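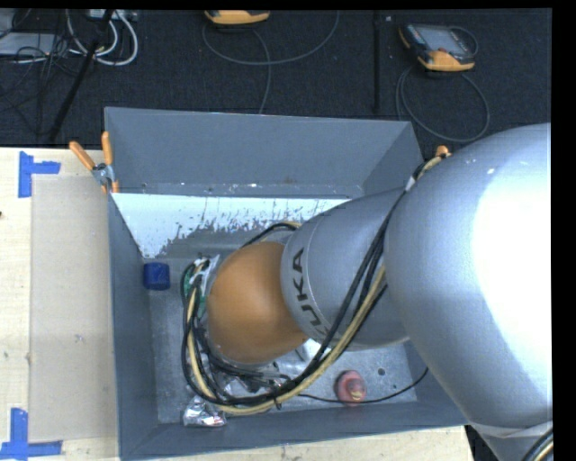

KUKA over the gray bin, cable bundle looped under the last joint. Three items still in.

January, notebook entry, Cilness cell

Good day at the bench, even though the arm stopped on us twice. I think we finally have the fault that has been bugging us since the new hose went on, and it's a fun one.

Short version: it's the cable dress. When the arm reaches down into the bin and the wrist turns to line up on something near a wall, the bundle swings out low and wide, catches, and the controller sees a load it doesn't expect. Then it stops. We had been blaming the picks, the force limit and (my fault, sorry) the Putadetti grasp planner. The planner is fine!

What happened, in order:

First stop came at pick 246 of the morning run. Protective stop, arm deep in the bin, going for an item close to the near wall. I copied the joint values down before touching anything, backed it out slowly by hand in reduced speed, and found a fresh rub mark on the outside of the bundle. Hose still held air. Restarted.

Second stop came at pick 430. Same kind of target, same side, wrist turned almost the same way. Two stops that look this much alike is a gift. I left the arm where it was for a while and just looked at it from every side of the bin, which I should have done weeks ago. The loop under the wrist joint is far too generous. Up high it looks tidy. Down in the bin there is nowhere for it to go.

Then the good part. I ran the Stetsiuk log viewer over both stops and laid the torque traces on top of each other. They match beautifully. The load on the wrist climbs slowly for a moment before the trip, like something being dragged or stretched. A tool hitting the floor gives a sharp spike, and we have plenty of those on record to compare with. I'm keeping both plots in the Fomwood folder so please don't clear it out.

Tried after lunch:

Shortened the loop by pulling slack back up past the big segment and re-tying it. Better clearance at the wrist, but the hose goes tight when the wrist turns all the way the other way. Backed off halfway.

Put a software limit on the wrist turn for targets along the near wall. Crude, and we lose a few grasp angles, but the arm ran the same targets at low speed with no stop. I was grinning like an idiot.

Checked the bin clamps while I was in there. Snug. Put a strip of tape on the rub mark so we can tell if it grows.

Safety notes, please read:

Don't clear one of these stops and hit resume. The bundle may be hooked on something and the arm will happily pull on it. Look first, then back out by hand, reduced speed, pendant in hand.

Nobody reaches into the bin to free the cables with the drives on. I was tempted, so I'm writing it down.

Still to do: a proper spring return for the dress so the slack takes itself up, a swept volume for the bundle in the collision model (right now the planner thinks the arm is bald), and a full-speed run with the wrist limit on. Leaving speed reduced overnight. If you get in before me, check the tape before the first pick and write down what you see.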